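Slide 4. Timing in the perception stack

Grirnik runs three loops: camera at 60 Hz, marker pose at 30 Hz, planner at 6 Hz. Each message carries its capture time, not its arrival time. Say this twice.

Show the late-frame plot. Planner drops any pose older than the last plan. Credit Takumi Sugiyama for the buffer code.

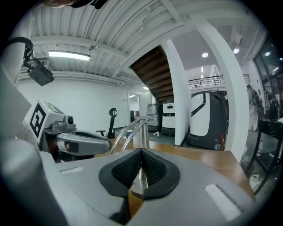
What happens when the marker is lost? The filter coasts on the last velocity, then flags the pose as stale and the planner holds position.

Slide 5. Replay tool

Log replay gives the same plan every run if the seed is fixed. We replayed 2,000 logs in December. Skip the config file unless asked. Next: Sterkgate calibration.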